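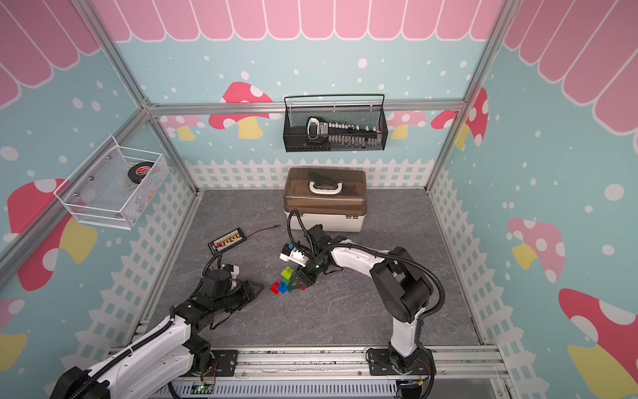
Toy bricks and a battery balance board, sharing a work surface.

Sorting out the small stuff, part 2

Okay, so last time I got through the kitchen drawers, and a bunch of you asked about the workbench (and the toy bricks that end up on it, at least in my house!). I've been putting it off since spring, but I finally did it, and I'm pretty pleased.

First thing: dump it all out on an old bedsheet. Not the floor. When you're done you pick up the corners and the crumbs go straight in the trash, and you don't spend the evening feeling under the couch for a washer.

Bricks go in a mesh laundry bag. Zip it up, swish it in a sink of lukewarm water with a squirt of dish soap, rinse, and lay them on a towel overnight. I did 104 of them in one go and the water was disgusting. Keep it under 100 degrees, because hot water can warp the thin ones. Anything with wires or a battery stays far away from the sink, obviously.

Screws I used to keep in baby food jars, which looks adorable until you drop one. Now I use the flat Zodotby boxes with the snap lids. I label the end, not the top, so I can read them stacked. Masking tape and a marker, nothing fancy. 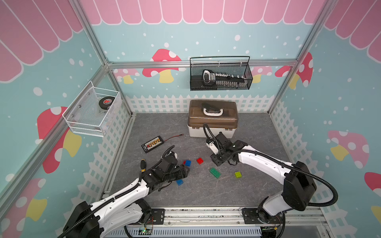 A reader going by Plumcake wrote in to say she gave up on boxes completely and keeps her screws in a muffin tin inside a drawer, and that wiping screwdriver handles with rubbing alcohol gets rid of that sticky feeling old rubber grips get. I tried the alcohol on mine and wow, yes. Do it with the window open. The muffin tin I'm less sure of, my drawers slam.

Loose batteries: tape over the ends before you toss them in a container together. I had 61 in a coffee can (I know, I know) and most were dead. The hardware store on Boateng Street takes the old ones, there's a bin by the paint counter.

Little silica packets from shoe boxes go in with the drill bits. Swap them when you remember to.

In September I'm doing the garage shelves, so send me your paint can questions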